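# Toy library at Bostley reopens its block shelves

The toy library at Bostley will put its building blocks and shape sets back on loan this Friday, after a closure that lasted most of October. Families who held reservations before the shelves were emptied will be served first, from 10 am until noon, and the general session follows in the afternoon.

The shelves were cleared when a radiator valve failed in the back store and water got under the lower cupboards. No toys were lost to the leak itself, but the cardboard boxes that held most of the block sets were ruined, and a large number of loose pieces ended up mixed together in crates. Sorting them has taken longer than the repair to the heating.

Wian Mthembu, who runs the library, said the work had been slow but had been overdue in any case.

"We had sets going out with pieces from three other sets in them, and people were very good about it, but it wasn't right," Mthembu said. "A child would get a farm set with a bit of railway in the bottom. When the boxes went soft we had to tip everything out, so we thought we might as well do it properly."

The library holds 901 items on its register, counting each set as one item. Blocks, bricks and shape sorters make up the largest group after jigsaws. Some of the sets were bought when the library opened, and others came in as donations from families whose children had outgrown them. A set made by the former Hetport workshop, which closed years ago, is among the most often borrowed and has been repaired several times.

Each set was washed, dried on racks in the hall and checked for splits, chips and rough edges before being matched against its card. Pieces too worn to lend were put to one side. Some of these will be sanded and repainted over the winter, and those beyond repair have gone. Where a set was short of a piece, the staff looked through the spares drawer for one of the same size and shape, and the card was altered if nothing could be found.
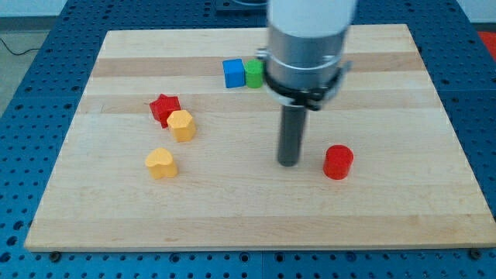

The small coloured shapes caused the most difficulty. They come from several makers and were bought over a long period, and many are close enough in size to pass for each other until they are put side by side. Sorting by colour was tried first and abandoned, as the same red or yellow turns up in almost every set. The staff changed to sorting by shape, with a red star in one place and a red cylinder in another, and the yellow heart kept apart from the yellow hexagonal prism, and only then compared the shade and finish. Mthembu said the cylinders were still the hardest to place and that a tub of them remained on the desk with no set to go to.

Parents who find an odd piece at home are asked to bring it in, whatever condition it is in. There is no charge for pieces returned late, and the library does not need to know which set they came from. A tray will be left on the counter for the purpose. Several pieces have already come back this way since a notice went up in the entrance, including the roof of a doll's house that had been missing from its set since the spring.

The ruined boxes have been replaced with cloth bags for the smaller sets and lidded plastic tubs for the larger ones. The bags were sewn by a group that meets at the Abubakari Centre, using cotton left over from a curtain order, and each has a drawstring and a tag with the name of the set and the number of pieces. The tubs were bought with a grant from the Danent Fund, which also paid for new shelving in the back store. The lowest shelf is now well clear of the floor.

The tubs are stackable and can be wiped down, which the cardboard could not. They are also heavier, and borrowers coming on foot or by bus may prefer to ask for a bag. Staff can move most of the medium sets from one to the other at the counter if asked.

There are some changes to the way loans work. Families may borrow 2 block sets at a time in place of one, and keep them for 3 weeks. The limit on other toys stays as it was. A set can be renewed by telephone or at the counter provided that it has not been reserved by another family. Childminders and playgroups will continue to have a separate allowance and should speak to the desk about larger orders, especially in the weeks before Christmas, when the bigger floor sets are usually all out.

Borrowers will be asked to check the contents of a set against its tag before leaving. The check is done at the long table by the window, and it should take only a few minutes. It will be done again when the set is returned. Mthembu said this was not meant to catch anyone out.

"Things go under sofas. We know that," Mthembu said. "If we find out on the day that a piece is missing, there's a fair chance it can be found at home that evening. If we find out two months later, it has gone up the hoover."

The shape sorters for children under two will be kept separately from now on, on the shelf nearest the door. Small parts from sets for older children had sometimes been found in the same boxes, and the library wanted a clear division between the two. Tags for the youngest sets are green and all others are white. Parents who have babies and older children at home may still borrow from both shelves on the same visit.

A short play session for toddlers will be held alongside the reopening, on the mats at the far end of the hall. Blocks will be out for anyone who wants to try a set before taking it home. The session is free and there is no need to book, though a parent or carer must stay with each child. Tea and squash will be served from the hatch.

Jigsaws, dressing-up clothes, ride-on toys and outdoor games have been on loan as usual throughout the closure and are not affected. The jigsaws are due to be checked next, a few at a time, so that the whole collection need not be withdrawn at once. The library expects this to run into the new year and would be glad to hear from anyone with a free morning who enjoys doing them. Puzzles can be completed at the hall or taken home, and a slip is supplied for noting any gaps.

Donations of wooden blocks and shape sets in good condition are also welcome, complete or otherwise. Painted toys of uncertain age cannot be accepted for loan. Soft toys cannot be taken either, and the staff ask that bags are not left outside the door when the hall is closed, after two were soaked by rain last month.

Car parking at the hall is limited on market days, and visitors collecting large tubs may stop at the side entrance to load. The ramp is at the same entrance. Pushchairs can be left in the lobby.

Membership is open to any family in Bostley and the nearby villages, and new members can join at the counter on the day with proof of address. Those who joined during the closure and have not yet had a card should give their name at the desk.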